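Is the Multton hand-held gripper kit worth $3285 for cloth folding?

Asked by Sobia Malik in Robots & Automation
Viewed 277 times

We have a small shop and want to teach an arm to fold shorts and tees. Multton sells a pair of hand-held grippers you fold with yourself, plus software that turns your folding into training data. Price is $3285 for the pair with a year of the software. The sales page says 1000 folds will get you "a working policy for any soft garment." That sounds like a stretch to me. Has anyone paid for this with their own money? The Vokier set is cheaper but I can't find a single review.

2 answers

Ishbel Leckie
Accepted answer

I've used the Multton pair since June, so take this as one buyer's view. The grippers are decent. The "any soft garment" line is sales talk and I would ignore it. We recorded around 1000 folds, all khaki shorts, and what we got handles khaki shorts on our table. I tried it on a towel and it was hopeless. Support told me to record more.

Things I'd ask before paying:

What happens to your recordings when the software year runs out? My export was in their own format and it took 2 weeks of emails to get a converter.

Can you buy one replacement finger set? When I asked, they only sold the full pair.

How long are the cables? They're wired, and you do notice it. I have to think about where the cable is every time I reach across.

Your wrists will also get tired before you're bored. Thin fabric is harder to pinch than the demo video makes it look, and waistbands are the worst part. If you can borrow a pair for an afternoon, do that first. Manzano did rentals at one point, no idea if they still do.

Two from our folding sessions: 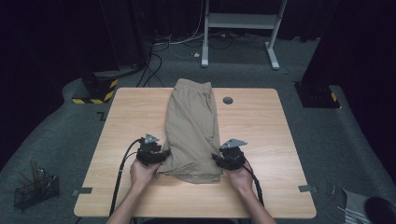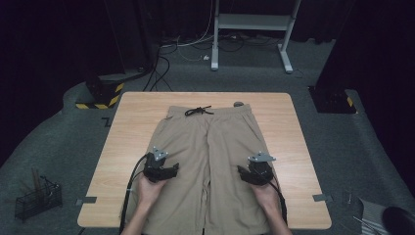

Khaki shorts on the folding table, one gripper in each hand. Folded in half lengthwise in the first, laid out flat in the second.

Hammad Butt

dont bother, just buy a used arm and drive it with a game controller. did that with an Unden and it was fine. never folded clothes with it though

Comment from Macarena Cifuentes: So how do you know it would be fine for clothes?

Comment from Sobia Malik: Thanks Ishbel. Asked them about the export format and got a link back to the same sales page. Holding off for now.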